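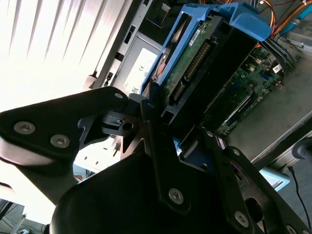

Figure 3. Wrist camera view during the drive task. The gripper is inside the open tower; the drive sits in a blue caddy, with its circuit board facing outward.

4.2 Student task: hard drive removal

The second part of the course was organized as a team project under the name Jomix. The 19 students worked in small teams, and each team had to prepare a teleoperated removal of a hard drive from a used desktop computer. The task was proposed by Leokadia Wasilewska, who had taught a similar exercise with hand tools in the earlier course. We kept her scoring sheet almost without changes.

As Figure 3 shows, the two finger plates take up much of the wrist camera view when the gripper reaches into the case. The students found this difficult. In the first sessions many teams moved the arm back after each small correction, only to see the caddy again, and so they lost time. Team Lotolero solved the problem by agreeing on fixed approach poses before the attempt — a practice that two other teams later copied.

Each attempt was limited to 40 seconds after the first contact with the caddy. In total we recorded 1,986 attempts, of which 1,275 were accepted for the analysis. The others were removed when the log was incomplete or when the operator stopped the arm by hand. Pulling the cables was not part of the task.

Valter Guerreiro checked the accepted logs a second time in April. He changed the label of a few attempts in which the caddy was released but then caught again on the case. We count these as failures, although the students did not fully agree with this rule. The scores by team are given in Section 4.3.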